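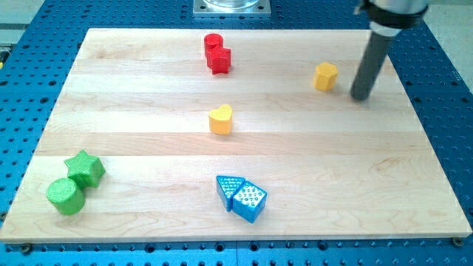

What is a shape block? A shape block is a small solid piece that has the same outline all the way through, from its top face down to the bottom. Look straight down at it and you see a flat shape. Tip your head and look from the side and you see how tall it is.

So a star block is a star on top, and it is a star underneath too. The sides go up and down between them. Same with a heart. Same with a hexagon (thats the one with six sides, like a honeycomb cell).

Flat shapes and solid shapes

A circle drawn on paper is flat. Now stack 50 paper circles, all the same size. Keep the edges neat. The stack gets thick and now you have a cylinder! Soup cans are cylinders. So are most candles.

Do it with stars and you get a star block -- lots of ridges down the sides, one for each point. Run a finger around it. Bumpy. Run a finger around a cylinder and there are no corners at all.

Why does one side look darker?

Same block, same color, but the top of the yellow heart looks pale and the front looks more orange. It's the light. Light that lands on the top and light that lands on the side don't bounce to your eye in the same way. Artists use this trick all the time. Want a drawing to look solid? Color the sides a bit darker than the top.

Two ways to sort

Red, yellow, green, blue. You can sort by color. Easy one.

Or forget color and sort by shape. Now the red star goes with the green star, and the red cylinder goes with the green cylinder. The yellow heart and the yellow hexagon have to split up, even tho they match. Neither way is wrong. Sorting just means picking a rule and sticking to it.

Try it at home

You need: blocks, a tray or board, a friend.

1. Sort your blocks with a secret rule. Don't tell.
2. Your friend looks and guesses the rule.
3. Swap.

No blocks? Use buttons, or pasta shapes, or bottle tops. Buttons are good becuase they have color, size AND holes to sort by. Keep small stuff away from babies.

Words to know

Face -- a flat part of a solid shape.
Edge -- the line where two faces meet.
Cylinder -- a solid with a circle at each end.
Hexagon -- a shape with six straight sides.

More from Fundberg Kids: Why do honeycombs have six sides? / Make a paper cube

Last updated March 14, 2022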